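Weihrauchbrenner Totia, elektrisch, mit Schale und Zange

Für Hauskapelle, Gebetsecke, kleine Gemeinderäume. Ohne Kohle, ohne offene Flamme. Lieferbar ab Lager, Restbestand der alten Serie siehe unten.

Stand: 27. August 2024

Viele fragen nach der Kohle. Nein, braucht der Totia nicht. Heizplatte aus Keramik, darauf die herausnehmbare Schale, Harz hinein, Regler aufdrehen, warten. Erster Duft nach 5 Minuten, volle Wärme nach 12. Wer zur Vesper oder zum Abendgebet räuchert, schaltet also am besten vor dem Läuten ein. Für feierliche Prozessionen ist das Gerät nichts, es hängt am Kabel. Dafür bitte die Kettenfässer in der Rubrik Altargerät ansehen.

Der Regler hat drei Stufen. Niedrig für reines Olibanum, mittel für Mischungen mit Myrrhe oder Benzoe, hoch nur zum Anwärmen. Auf hoch verbrennt das Harz und riecht dann brenzlig, das ist kein Mangel und kein Reklamationsgrund. Weniger ist mehr: zwei, drei Körner reichen für ein Zimmer.

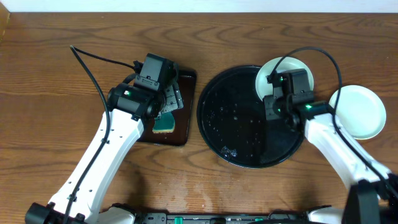
Der Brenner steht auf vier Filzfüßen, Durchmesser unten 12 cm, Höhe mit Deckel 19 cm. Gehäuse Messing gebürstet, Deckel durchbrochen mit Kreuz oder auf Wunsch ohne Zeichen. Ohne Kreuz wird oft für interreligiöse Räume der Stille bestellt, beides gleicher Preis. Auf einem Holztisch mit warmem Braunton und kräftiger, welliger Maserung wie hier macht sich gebürstetes Messing sehr schön, trotzdem Untersetzer nehmen, geschmolzenes Harz geht aus Holz kaum wieder raus. Untersetzer Schiefer gibts im Zubehör.

Lieferumfang
Brenner mit festem Kabel und Schalter
Schale, herausnehmbar
Zange, Messing
Probe Weihrauch Sorte Judeo, 21 g
Faltblatt mit Gebeten zur Räucherung (Ps 141 und andere)

Reinigung: abkühlen lassen, Schale raus, Reste mit Spiritus und Lappen. Nicht in die Spülmaschiene. Gehäuse nur trocken abwischen. Wer jeden Tag räuchert, legt besser Alufolie in die Schale, spart viel Schrubben.

Heizelement kommt von Voltisen, Gehäuse und Deckel aus der Werkstatt Tessier. Ersatzschalen und Zangen einzeln lieferbar, Heizelement nur auf Anfrage und nur mit Einbau bei uns. Bitte nicht selber aufschrauben, sonst erlischt die Garantie.

Sicherheit, kurz: nie unbeaufsichtigt lassen. Abstand zu Vorhängen, Ikonentüchern, Altarwäsche. Rauchmelder im Raum vorher prüfen, mancher reagiert schon bei wenigen Körnern. Während der Messe nicht nachlegen, ohne die Zange zu benutzen, die Schale ist sehr heiß und und bleibt es auch nach dem Ausschalten noch eine Weile.

Kundenstimme
"Seit mehr als 5 Jahren in unserer Hauskapelle in Gebrauch, jeden Samstag zur Vesper. Einmal neue Schale gekauft, sonst nichts. Duft viel klarer als mit Selbstzünderkohle." Lambros Kokkinos

Restbestand alte Serie: gleiche Technik, Deckel glatt, Kabel etwas kürzer. Solange Vorrat reicht. Neue Serie mit längerem Kabel wieder im Oktober, Vorbestellung möglich, Adventsbestellungen der Gemeinden bitte früh schicken. Rechnung an Pfarrämter und Klöster wie immer ohne Vorkasse. Gravur (Name der Gemeinde, Weihedatum) am unteren Rand, Text bitte gleich bei der Bestellung ins Bemerkungsfeld, nachträglich geht nicht.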